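Wetorel hand-held gripper kit, trial at Asamoah
Progress report to Vindeck, 6 Sep 2023

Short one this time, full write-up to follow in October. Kit is the Wetorel pair: two hand-held grippers, marker cubes, wrist cameras, plus the Nallero software that turns the recordings into something an arm can learn from. Question you asked us was whether to buy more sets or stop at this one. Not ready to answer fully but leaning towards buying, with conditions.
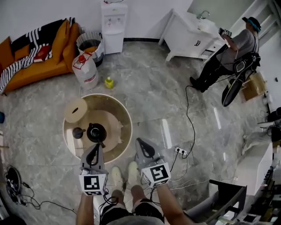

Grippers in use in the living area at Asamoah.

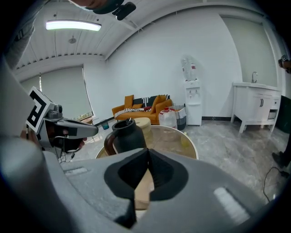

Where we are. Over 500 recordings done against a target of 3,000 for the whole trial. Behind plan. Most of the lost time was the first fortnight, when calibration kept dropping out and we had to redo whole mornings. Supplier sent new firmware, much better since. Pace now is good enough that the target is reachable by the end of the funded period if nothing else breaks.

What works. Jaws close evenly and the finger pads hold small household things better than we expected, paper and smooth plastic included. Glass still slips sometimes. New people pick it up fast, 20 minutes of practice and the recordings are usable. Nallero import is one button and has not lost a file yet.

What doesnt. Cables. Both units are wired and the leads get in the way on anything that needs crossing hands or reaching behind something. Have asked Wetorel about a wireless version, they say it is planned, no date given. Weight is the other complaint, wrists get tired and people start to rush towards the end of a session. We now stop for a break before that happens, costs us a bit of output but the quality is worth it.

Tracking is fine in good light. Loses the markers when a cube is turned right away from the cameras, and shiny surfaces seem to make it worse, tho we havent tested that properly. On the list for next month.

Support. Mixed. Quick on email, slow on parts. Replacement finger pads took far too long and arrived without the screws. If we order more sets, spare pads and leads need to be in the price, please dont let that get negotiated away.

Spend. On budget. Nothing moved between lines. Shipping was higher than quoted but covered by what we saved on training, as the on-site day was not needed.

Needed from you: a yes or no on 2 more sets before the October review, lead time is long and we would rather not sit idle. Also sign-off on the revised recording plan sent last week, still waiting on that.

Next: finish the kitchen tasks, start on folding, lighting tests, then compare against the recordings made with the older tool. Will send the comparision seperately, it needs tables.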